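Home Kitchen Workshop Tips Budgeting Contact

Buying a Robot Arm for a Small Kitchen: Tips for People Who Still Have Some Money

15 September 2019

The arm is the cheap part. I say this as someone who priced the arm first, felt clever for most of a month, and then met the price of everything that has to stand next to it. If you run a sandwich counter, a canteen or a very ambitious garage, read this before you sign.

Write down the job first. One job, on one sheet of paper, in the order a tired person would do it. "Burgers" isn't a job. "Put a patty on the bottom bun" is a job, and you can get a quote for it. The Dangate salesman will happily quote you for "burgers," and you will find out in March what he thought the word meant.

Measure the table. Then measure how far the arm reaches when it's holding something, with the gripper pointing the way it needs to point. Brochures give reach with the arm stretched out like a man trying to get the last olive. Nothing useful happens at full stretch. I take 35 percent off the brochure number and plan inside that, and I have yet to regret it.

Budget for the holders. Food is soft, round and uncooperative, and a gripper wants to find it in the same place every time. So somebody has to make things that keep a bun where it's put. Ours are clear plastic and went through more versions than I care to list. I had 700 dollars down for holders and it was gone before we got to tomatoes. Put in double what you think, and keep the bad versions in a box, as you'll go back to one of them.

Buy spare fingertips. A Waloleo gripper comes with one set and a cheerful leaflet. Get 2 more sets with the first order, while they still want to please you and shipping is free. Ask if the tips come off without a special wrench. Ask what the special wrench costs.

Ask about washing. "Wipe-down" and "washable" are different words and they carry different prices. Crumbs get into anything with ridges. Sauce finds a corner and moves in. If a part can't go in a sink, write your own name next to it on the cleaning list, and see how you feel about it then.

Don't buy the big vision package on day one. Lazăr's entry camera is dull and does fine on a plain table with decent light. Spend the difference on the light. Shiny patties and clear plastic under a bad bulb will have you blaming the software for a week.

Practice with cheap food. Buy day-old buns. You'll go through a heap of them, and they hold up on their edges better than fresh ones anyway. I logged 123 buns before I stopped logging, mostly out of embarrassment. Put this in the budget under "supplies" and don't let anyone call it lunch.

Burger station, with the buns and patties on edge next to the tray:
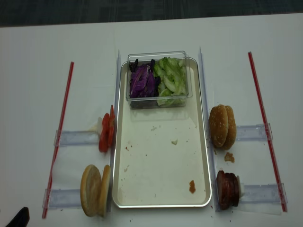
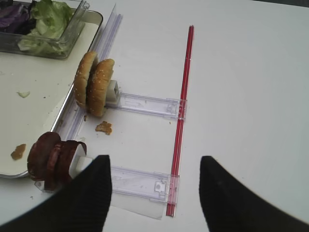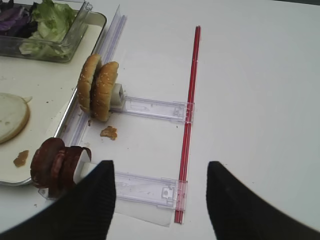
Now the running costs, which the quote will leave off. Electricity is small. Your time is large, and you'll be tempted to enter it as zero. Enter it at what you'd pay a decent line cook, then go for a walk.

Service contracts: Drirkon offers three levels, and the middle one is the top one with a slower phone. Take the lowest for the first year if you have anyone handy on staff. Read the line on consumables twice. In my copy the word "consumables" covered the cable.

Keep a place in the plan for a person. The arm will do the same dull motion until closing, and it will also set a bun down next to where the bun goes and carry on as if all was well. Leave enough elbow room on one side for someone to reach in once the thing is stopped, and put the stop button on that side. Moving ours later meant a new hole in the counter and an electrician who sighed a lot.

Rent before you buy, if you can find anyone who rents. Ask whether the rental fee comes off the purchase price, and get the answer in writing. A month is enough to learn what your table is really like. Check that it's level while you're at it. Mine wasn't, and I'd been rolling out dough on it for years.

Shipping crates: keep them. You'll need them if it goes back, and the plywood makes a very good shelf.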